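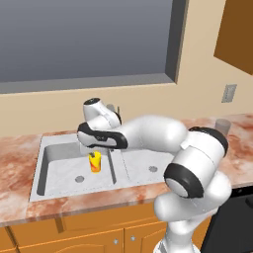
A robot arm over a double kitchen sink (computer-rendered).

Prarthorpe gathers itself

The annual assembly of the Clavum Fellowship is over for another year, and Prarthorpe has its parking spaces back. 631 people signed in across the three days, up from the year before, although Mimoza Ionescu at the welcome desk suspects a few signed in twice to get a second tote bag.

It was our 35th assembly and the first to be held outside the county town. The opening service ran long, as is traditional, and the singing was loud enough to bring a polite note from the dentist opposite. Two new ministers were commissioned. The motion on shorter sermons was debated for almost 108 minutes and then deferred until July.

The collection for the Cuautle mission house came to £3,059, plus a button and a foreign coin that we have so far failed to identify. The money will go on the roof, which our friends there describe as "mostly present".

Lost property is still at the chapel office. We have four umbrellas, a hearing aid case and a very good study Bible with strong opinions pencilled in the margins of Romans. The owner may collect it without fear of discussion.

Next year's venue will be announced once the regional council has agreed on one – please don't book anything yet. Offers of spare rooms to Mimoza at the office, mornings only.

04/11/2024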